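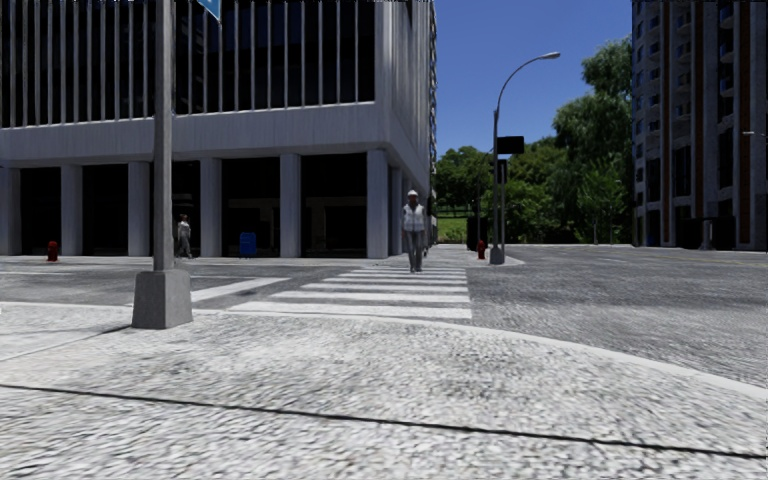

Gehweg mit Bordstein und Fahrbahn

Über uns

Mevetti ist ein Softwarehaus für Datenhaltung und Datenaustausch. Wir bauen und betreiben Systeme, mit denen mehrere Unternehmen dieselben Daten führen, ohne sie sich gegenseitig per E-Mail oder Tabelle zuschicken zu müssen. Unsere Kunden sind vor allem Großhändler, Speditionen und Prüflabore mittlerer Größe.

Angefangen haben wir mit einem einzigen Auftrag. Der Händler Jercombe wollte Lieferscheine, Prüfberichte und Rechnungen zusammenführen, die bis dahin in drei getrennten Programmen lagen. Aus dieser Arbeit entstand Osia, unser Abgleichdienst. Osia läuft heute bei 104 Unternehmen und verbindet 3.727 Schnittstellen. Der größte Teil davon ist unspektakulär: Artikelstämme, Adressen, Chargennummern.

Was wir machen

Wir analysieren vorhandene Datenbestände, legen gemeinsame Formate fest und richten die Übergabe ein. Danach übernehmen wir auf Wunsch den Betrieb. Ein Projekt beginnt bei uns mit einer Bestandsaufnahme, die wir gesondert anbieten und abrechnen. Wer danach mit einem anderen Dienstleister weiterarbeiten will, bekommt den vollständigen Bericht und kann ihn frei verwenden.

Verteilte Register setzen wir ein, wenn die Beteiligten keine gemeinsame Stelle haben, der alle die Datenhaltung übertragen würden. Das kommt vor, aber selten. In den meisten Fällen reicht eine gewöhnliche Datenbank mit sauberer Protokollierung, und die empfehlen wir dann auch.

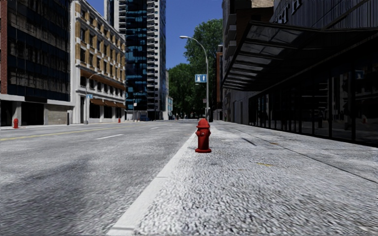
Tatu Minja schreibt über die Zusammenarbeit, dass die Bestandsaufnahme länger gedauert habe als geplant, die Umstellung selbst dann aber an einem Dienstag vor der Mittagspause erledigt gewesen sei. Gefehlt habe anfangs eine brauchbare Dokumentation der Fehlermeldungen.

Diese Dokumentation gibt es inzwischen. Sie umfasst 300 Einträge und steht allen Kunden im Serviceportal zur Verfügung, ebenso das Änderungsprotokoll zu jeder Version.

Betrieb und Support

Der Support ist werktags von 7 bis 18 Uhr besetzt. Anfragen gehen direkt an die Entwicklung, ein vorgeschaltetes Callcenter haben wir nicht. Für Störungen außerhalb dieser Zeiten gibt es eine Bereitschaft, die im Wartungsvertrag vereinbart wird. Neue Versionen von Osia erscheinen im Januar und im Juli.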